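Section 4. Preparing the Simulated Table Demonstration for Visitors

This section explains how to start the table demonstration on the open day at the Tadton hall. Please read it fully before the doors open. The person at the desk needs the Skekstead simulator and the visitor profile made by Othmane El Ouafi.

1. Start the simulator and load the profile "Negash table". Loading takes almost 29 seconds. Do not press any key in this time.

2. Open the close view on the small screen.

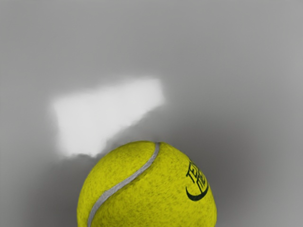
The close view is for visitors who stand at the front rail. It is refreshed more slowly than the main view, so a short delay is normal. Check the quality of the rendering before you let the first group in. On the tennis ball, the pale seam must have a clean border against the yellow felt. If the seam has steps like a stair, set the texture size to 2000 and load the profile again.

3. Set the speed of the arm to 2. Higher values are difficult to follow for children.

Note: The speed value goes back to the default after each restart. Write it on the paper card at the desk.

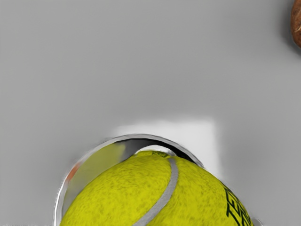

4. Press Pause and wait until the status line becomes green. Only then change from the close view to the room view on the big screen.

Caution: Do not change the view during a grasp. The program can lose the contact data and the object will fall through the table.

5. Press Run. Let the visitors watch one complete movement before you begin to explain. 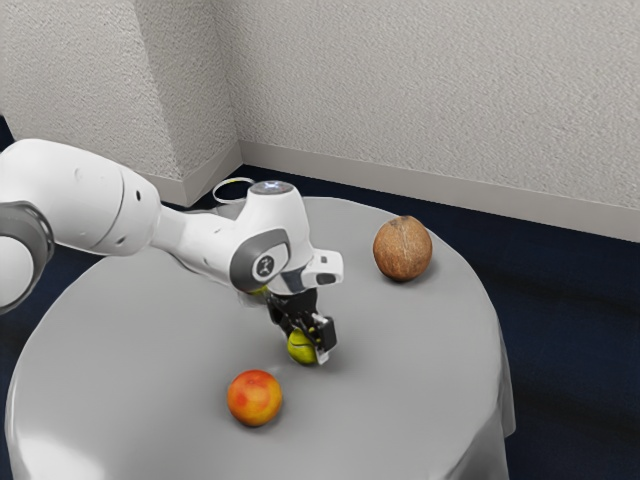

6. After each group, choose Reset Objects in the Getham menu. The log file of one group must stay below 165 MB. If it is bigger, save it and start a new one.

For questions on the day, please ask Aicha El Khatib at the entrance desk.

Last change of this section: 2026-06-21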